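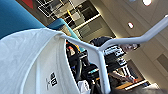
Teal-blue padding, behind a white Y-shaped bar.

I have been told to drink more water by my dentist, my phone, a sign in the Siststead library, and a woman behind me in line at the pharmacy. I was holding a bottle of water at the time. She felt it was too small.

At some point plain drinking turned into hydration, and hydration turned into homework. My gym in Bresville sells a jug with the hours of the day printed down the side. By 10 a.m. you should be at the second line. By noon there is a little message telling you to keep going, as if you were on mile 20 of something and hadn't just answered two emails. I bought one. I fell behind by lunch and spent the afternoon catching up, mostly in the restroom.

Then came the app. Mine is called Ezzat, and it sent me 262 reminders in October before I found the switch. It also gave me a score. I peaked at 742 and still don't know out of what. A coworker got 3890 and was unbearable until the holidays.

My complaint is with the idea that a healthy adult, at a desk, within sight of a faucet, needs supervision to do this. Thirst is a pretty good system. It's free, it comes installed, and it doesn't ask to know my location. Yes, there are people who should watch their intake: older folks, whose thirst can get sluggish, anyone working outside in the heat, people with kidney stones or a doctor who has told them a number. If that's you, listen to the doctor and ignore me. The rest of us have been drinking when thirsty for quite a while, and soup counts too. So does coffee, whatever the jug people say. So does a peach.

What bugs me most is the price. Bilten, the bottled stuff they stock by the register at my grocery store, now comes in a "balanced" version for over 26 dollars a case. I read the label twice. It's water with a pinch of salt and a picture of a mountain. I own salt.

I gave the jug to my sister, who uses it on her tomatoes. They get a drink in the morning and another if it's hot, and she decides by sticking a finger in the dirt.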